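Two-arm station replacing manual cutlery sorting: what happens to job grades?

Brzozowska
Our site at Cavside intends to assign part of its tableware sorting to a two-arm station beginning in July. The department employs 15 sorters. Management has stated that no positions will be eliminated, but has not said whether the present job grade will be retained. Is there an established practice?

Surnik
Our department went through the same change last year. The sorter grade was kept, and a station attendant grade was added above it. Attendants supply the bins and trays, clear stoppages and record them.

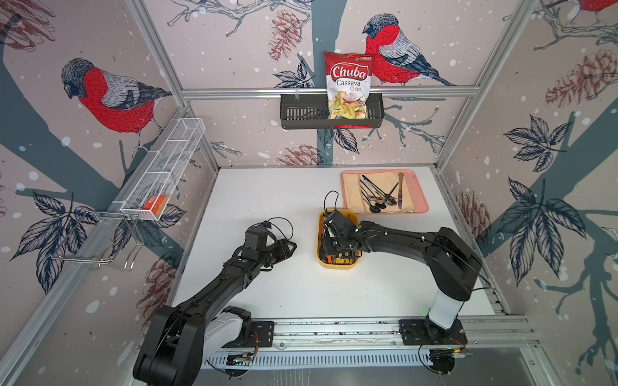
Attendants completed 302 hours of paid instruction between them before the grade took effect. I would advise requesting the written job description before the station enters service. Ours arrived late, and two employees performed attendant duties at sorter pay for a month.

Drorero
Check your agreement. Ours says nothing on this. Also ask who covers the station at breaks, as that was left out at our plant and is still being argued over.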